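Parallel gripper keeps dropping thin letters in sim – fingers or controller?

Posted by pukov_bench in Grippers & End Effectors
Edited once, for temper

I'm comparing two controllers on the same simulated arm before we spend any real money. Same table, same two trays, same parallel gripper with plain fingers. The job is to pick up lettering and put it in a tray, which a toddler can manage, though admittedly a toddler costs more to run.

Over 13 trials with the Tororis controller I got 5 clean placements. The Trutitz one managed 2, and spent the rest of its time posing. Chunky letters are mostly all right. Thin ones twist round or shoot off as soon as the fingers close. Here's how things stand when the gripper is down at the letters, and I'd like to know whether I'm blaming the wrong part. 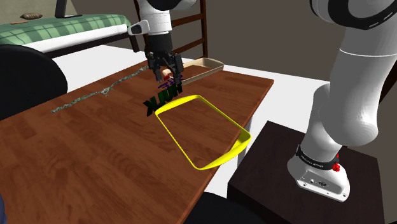
Page 2

The green HULK set is the easy one, believe it or not. It's thick enough for the fingers to get a proper bite. The dark thin letters up between the fingers are the ones that ruin my afternoon. Friction is whatever the scene came with. I've left it alone out of respect.

marquez_fan
Get a suction cup. Parallel grippers are rubbish for flat stuff, everybody knows this. We changed over in October and never looked back.

tray_and_error
Suction on the edge of a thin letter is a fine way to pick up air, so I'd leave that for now.

You're testing two things at once. Take the thick letters out, leave one thin one on the bare table, and run both controllers with the closing speed halved. If both improve, it's your contact settings. If only one does, it's the controller, and you can stop being rude about the fingers.

Check the solver step too. Mine was so coarse that the fingers were well inside the part before anything noticed, and then it all left at speed. I set the grip force limit to 2000 once, by way of a typo, and have not found that letter since.

Also get rid of the rope thing on the left of the table while you're testing. Beaded strands can eat solver time like nothing else, and you don't need it for this.

pukov_bench
Halved the speed, rope gone. Tororis is much better, Trutitz still posing. Haven't touched the solver step yet, will do that tonight. Not buying a suction cup.

gripper_gary_no_relation
Same problem here, did you ever fix it?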